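Thin copper-colored rod keeps getting hung up going into a slot on my panel
Posted in Workshop & Garage

geum_and_gravel
Hi all, hoping somebody has dealt with this before. Over the winter I put together a little test wall in the back of the garage out of aluminum extrusion, all stood up side by side, because I got 6 of the lengths cheap when Bristdale was clearing out and then (of course) went back for more. In front of it I've got a flat gray panel with the slots and raised blocks on it that I use for trying out fits before I commit to the real parts.

The two narrow slots are what I'm asking about. They stand a bit proud of the panel, like little picture frames, and a thin rod is supposed to come up from below and slide into either one. Left slot, great. Second slot, it goes in, but I have to fiddle with it every single time and I can feel it dragging on something. 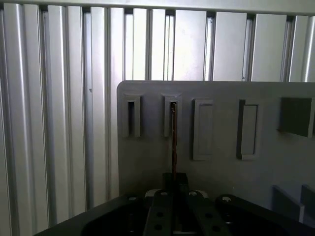

Rod up in the second slot, aluminum wall behind.

I can't see inside the slot at all, it's just dark in there, so I'm going by feel. I went over the rod with 300 grit and that made it prettier and changed nothing. The wider raised blocks farther along the row don't have open slots so they aren't part of this. Do I sand the slot, or bend the rod, or start over? I'd really like to not start over. The panel took me most of March.

covis_kate
Is the rod straight? Roll it on a piece of glass or a countertop and watch for daylight under it. Mine are never straight.

Estesard Tinkerer
Don't sand the slot yet! I did that on a jig of mine and ended up with an opening so sloppy the rod rattled, and there's no putting material back.

Try the same rod in both slots with the same end up, then flip it end for end and try both again. If the trouble moves when you flip it, it's a burr on the tip and you can fix that in a minute with a fine file (just break the edge all the way around, you want a tiny chamfer, nothing dramatic). If it always drags in the second one no matter what, then it's something in there, and I'd bet on a little lip of leftover material around the inside edge.

For a lip I wrap a strip of 420 paper around a popsicle stick and take maybe five light strokes per side, then check. Go up and down, the same way the rod travels. And shine a flashlight in from the front at an angle first, you'd be amazed what shows up. If you only have 200 in the drawer it'll work, but go easy, it cuts a lot faster than you expect.

One other thing, check that you're coming up square to it. With a thin rod it only takes a small lean and the tip catches on one wall.

geum_and_gravel
OK so I did the flip test after dinner and the drag stayed with the second slot both ways. Got the flashlight on it and there IS a ridge, left side, near the bottom. Popsicle stick it is. And Kate, the rod has a tiny bow in it too, so you weren't wrong either.

covis_kate
They're never straight.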